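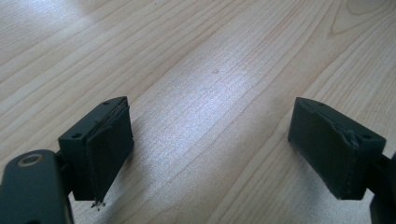 Abílio Loureiro

Kakmont desk tops: care FAQ

Which oil should I use?
Flakia hard wax, two thin coats. Leave a day between them.

How much does a tin cover?
Roughly 3000 square centimetres per coat. 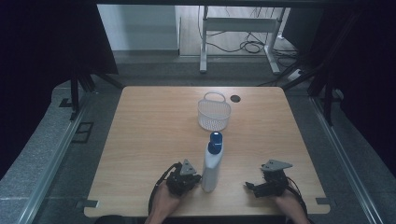
White bottle and small basket on a pale wooden top.

Can I sand out a scratch?
Yes, along the grain — never across it. Wipe off the dust before oiling.

Does the Clukton finish need the same care?
No. It is lacquered, so use a damp cloth only.

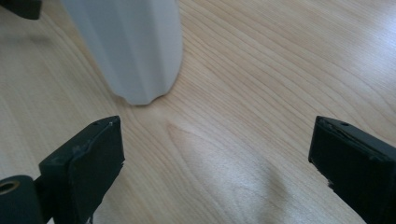 Oil will not soak into lacquer and stays sticky. For spare tins, quote part 1279.

Updated Mar 7, 2023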